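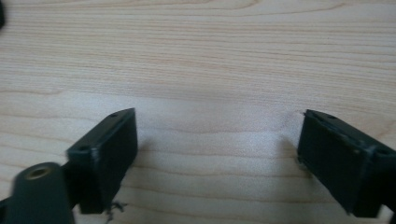
Fingers apart, nothing between them, plenty of wood grain.

Trorkley

Jaw masks and opening width from a gripper-mounted camera. Python, one config file, more opinions than a config file should have.

Trorkley takes recordings from a hand-held gripper and writes two things per frame: a mask for each finger, and a number for how far apart the fingers are. It was written at Hokness to feed the Inirico grasp planner, which wants the width in millimeters and complains in hexadecimal when it gets anything else. You can use it without Inirico. Most people who have tried both recommend this.

Status

Version 0.7, tagged 29/09/2021. Works for us. The API changed in August and will change again once somebody works up the nerve to rename the "misc" module.

Install

Clone the repo, make a virtual environment, then:

pip install -r requirements.txt
python -m trorkley.check

The check command runs the full pipeline on the sample clips and prints either OK or a stack trace. There used to be a progress bar. It reached 100 percent before the work started, and we took it out.

Usage

python -m trorkley.run --clip path/to/clip --out path/to/folder

Useful flags:
--width-only skips writing masks to disk
--smooth N median filter over N frames (default 7, must be odd, will not tell you so politely)
--falcao writes labels in Falcão format
--no-calib uses the stored geometry and hopes

Calibration

Width comes from geometry. We find the fingertip blocks, fit a line to each top edge, and turn the pixel gap into millimeters using a lookup table built with the jaws at known openings. Build a new table whenever the camera mount has been touched. If you think the mount has not been touched, build a new table.

Calibrate on a plain surface. Wood is fine as long as the edge fitter ignores the grain, and it mostly does as of this version. Earlier releases would lock onto a long dark grain line and report, with full confidence, that the gripper had opened wider than the gripper can open. The clamp in geometry.py now rejects those values. We considered it a fix until we noticed it was hiding a second bug, listed below.

Jaw masks

The mask model is a small segmentation network with a cleanup pass after it. It was trained on 293 hand-labeled frames, a modest number that felt a great deal larger during labeling.

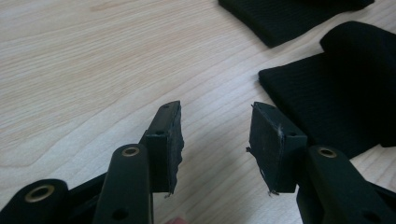
Dark-on-dark contrast is the main thing standing between the mask model and respectability. Against pale wood the finger outline is easy, and even plain thresholding gets close. Fabric is another matter. With a folded black piece behind the right fingertip block, the color difference at that edge nearly vanishes, and the model is inclined to annex the cloth as a very ambitious finger. The cleanup pass handles this by leaning on the brass-colored rings in the arms, which stay bright enough to find, and by refusing any mask whose shape drifts too far from the stored finger outline. The loose threads hanging off the right pad are labeled as background. This was argued over. If your labels count frayed bits as gripper, retrain, because mixing the two conventions gives you a mask border that shimmers from frame to frame like a mirage.

Output

masks/ one PNG per frame, left finger 1, right finger 2, everything else 0
width.csv frame index, width in mm, confidence
run.json settings, table checksum, warnings

Confidence goes from 0 to 1. Values under 0.4 mean the edge fitter and the mask model disagree. Inirico drops those frames by default. Falcão keeps them and marks them "valid", a decision we have raised with its maintainers (also us).

Known problems

Width jumps for up to 6 frames after a fast close. Smoothing hides it. We know that hiding it is not fixing it.

Left and right swap if the input video is mirrored. There is no check for mirrored video.

The width clamp masks a sign error when one top edge is lost and the fitter guesses it from the other. Fix in progress on a branch named "final".

Fingertips of the person holding the gripper can get merged into the arm mask near the bottom of the view. Width is unaffected, as only the blocks are used for it.

Contributing

Open an issue before a pull request. Attach the clip and run.json. Reports that say only "masks look weird" will be closed, with sympathy. New test clips are welcome, especially ones with dark cloth or shiny tabletops.

License

MIT for the code. The labeled frames are for research use only; see LICENSE-DATA.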